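Search this site Enter keywords Go

Vinlow laundry task - data collection meeting, March
Present: Defne Gezer (chair), Intan Sinaga, Dušan Dvořáček, Dewanti Sopacua (minutes)
Apologies: Ningsih Manurung

1. Last minutes
Accepted with one fix. The Dronville site is sending 12 sessions, as Intan had first reported.

2. Progress
Intan said the set stands at around 400 demonstrations with the hand-held grippers. Of these, 57 failed the tracking check and will be done again. Most of the failures were stretches where a marker cube turned away from the head camera. Collectors are to keep both cubes in view while lifting clothes from the basket, including the hand that is not holding anything. 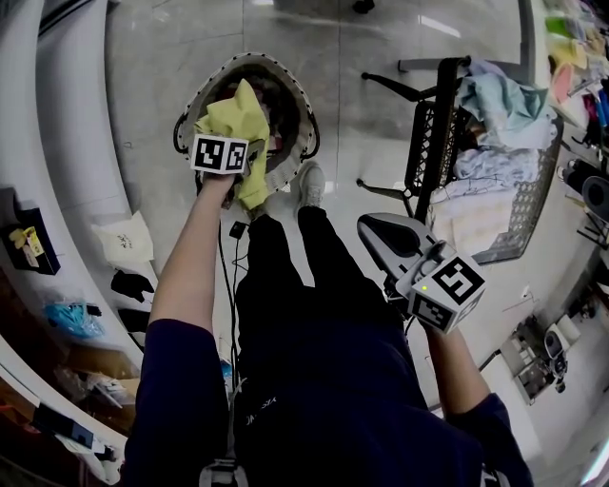
Dušan asked if single-hand lifts should stay in the same set as two-hand folds. Agreed to keep them together but label them separately. Defne wants the labels done before the next training run.

3. Variety
Too many clips use the same few garments. Dewanti will bring in thicker items - towels, a sweatshirt - and change the mix every session. Basket positions to be changed as well.

4. Equipment
Four spare cables ordered. Dušan to write up the calibration steps for new collectors and send them to Ningsih to check.

5. Next meeting
2 p.m., same room. Intan to bring the repeat list.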